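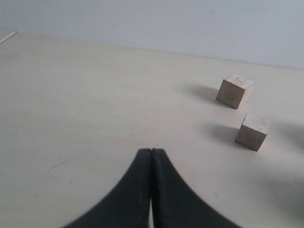 Why does the bread in our town become hard after one day, while the bread from the village stays soft for three?
The main cause is the starch. After baking, the starch slowly takes back its hard form, and a slow sourdough delays this change more than a fast dough with much yeast.

Search the student reports Go Advanced

Staling of Wheat Bread in Home Conditions
Project report, second year, Food and Household Studies

1. Why I chose this subject

In my family we throw away a lot of bread. My grandmother says that in Zastow, where she grew up, one loaf was eaten during almost a week, and it was still good for the soup on the last day. I wanted to know if this is only a nice memory or if there is a reason for it. My teacher advised me to make the question smaller, so I compared only two kinds of bread and three ways of keeping them.

2. What I read before

Many people think that bread becomes hard only when the water leaves it. This is one part of the process. But bread can also become hard inside a closed bag, where it loses almost no water. During baking the starch takes in water and becomes soft. When the loaf cools, the starch begins to put itself in order again, and the crumb becomes firm. This goes fastest a little above the freezing point, so a refrigerator is a bad place for bread if we want it soft. In the freezer the change almost stops.

3. Materials and method

I used 36 loaves in total. Half of them were sourdough loaves from the Ocampo bakery, and the other half were white yeast loaves from the Polamo shop near the station in Dendenberg. All were bought before eight in the morning. I kept them in a paper bag, in a closed plastic box, or in the refrigerator in a plastic bag, with six loaves of each kind in each way.

Every day I cut one slice from the middle and put a small weight on it for 40 seconds. Then I measured with a ruler how deep the weight went down. I did this on five days, beginning on Wednesday. I also asked my classmates to taste the slices and say only "soft", "medium" or "hard". There were 17 tasters, but not all of them came every day.

4. Results

The yeast bread in the refrigerator was the first to be called hard, already on the second day. The same bread in the plastic box was medium until the third day. The sourdough in the box stayed soft the longest, but on the fifth day two loaves had mold near the cut side, and I did not give them to the tasters.

The paper bag gave a good crust and a dry crumb. Some tasters liked this bread better than the soft one, which I did not expect, and my three words were too poor to show it.

5. Problems

The slices were not always the same thickness because I cut them by hand. The room was warmer in the afternoon. I also did not know the exact recipe of the two breads, so I cannot say that the sourdough alone made the difference. The kind of flour could be important too.

6. What I would do next

I would like to bake both breads myself from one flour, and to try warming the old slices, which should make the starch soft again for a short time. At home we now keep the bread in a box and freeze the second half of the loaf in slices.

Related reports
Drying apples without an oven
Hard water and soap in Dendenberg homes
How long does cut parsley stay green?
Three ways to store potatoes in winter

Contact the school library | Copyright of the reports stays with the students | Back to top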